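Treser Teaching Kit: Set-up and User Guide
Section 4. Showing the Arm a Task

Now for the fun part! By this point the arm is bolted down, the wrist camera is talking to the Randau control box, and the stop button has been tested (if it hasn't, go back to Section 3 and do that first). In this section you will show the arm a task, first by taking hold of it and moving it yourself, then by driving it from the hand controller. Either way works. Plenty of people at our Rarndale workshop start by hand, get a feel for how the joints move, and switch to the controller once they want smoother motion.

Before you start

Clear the reach area. Set the speed dial to Low. Put the part you want handled at its starting spot and mark the spot with tape.

CAUTION: In Free Move mode the joints hold up the arm's own weight and very little else. Take any load out of the gripper before you turn Free Move on, and keep one hand under the forearm as the brakes let go.

4.1 Teaching by hand

1. Press Free Move on the control box and wait for the steady blue light.
2. Hold the arm by the forearm or the wrist housing. Do not pull on the gripper fingers.
3. Walk the arm through the task once without recording. You'll find the stiff spots and the places where your elbow gets in the way.
4. Bring the arm back to its start position.
5. Press Record. One short beep means it is listening.
6. Move through the whole task at an easy, even pace. Pause briefly before each grasp and each release.
7. Press Record again to stop, then give the take a name you'll recognize next week.

Note: A small wobble is fine. The Stelmakh software smooths out hand shake when it saves. It cannot smooth out a change of mind, so if you head for the wrong place and turn back, delete the take and go again.

4.2 Check the wrist view

Open the Live View tab before you record a full set. The wrist camera rides along with the gripper, so your own sleeve can block it easily during hand teaching. You want the finger and its tip to stay visible through the whole move. A blurry background is no trouble as long as the part comes into focus when the fingertip gets close to it.
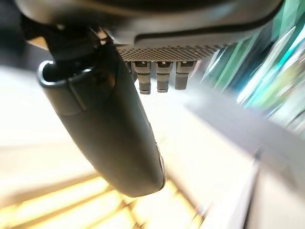

Page last changed: March 13, 2019

The dark gray finger comes down to a blunt, rounded tip, and the wrist housing stretches across the top of the view. Very bright surfaces like the white ones behind this finger can wash out, and a pale part sitting on them will be hard for the software to pick up. Turn down the nearest lamp, or lay a darker mat under the part. Then save the camera settings and leave them alone until the set is finished.

4.3 Teaching by remote control

1. Turn Free Move off and step outside the reach area.
2. Plug in the hand controller and choose Follow on the screen.
3. Squeeze the grip trigger halfway. The arm follows your hand only while the trigger is held.
4. Practice a few slow circles. It feels odd for the first minute and then it is a real treat!
5. Press Record with your thumb, do the task, and press it again.

If you run out of room, let go of the trigger, move your hand somewhere comfortable, and squeeze again. The arm stays put in between, and your recording carries on.

CAUTION: Letting go of the trigger holds the arm in place. It does not cut the power. Use the red stop button before anyone reaches in.

4.4 How many takes?

For a simple pick and place, 14 good takes is a great first set. Shift the part a little each time so the arm learns to look for it. The control box holds up to 3,000 takes, so keep the useful ones and clear out the duds whenever you like.

4.5 Playing it back

1. Choose your set and press Learn.
2. When the bar is full, press Play with the speed dial still on Low.
3. Keep a hand on the stop button for the first run.

If the arm stops short of the part, compare Live View with one of your saved takes. A lamp that has been moved is a common culprit. If it reaches the right spot but closes too soon, record a few more takes with a longer pause before the grasp, add them to the same set, and press Learn again.

Next: Section 5, Editing and Joining Takes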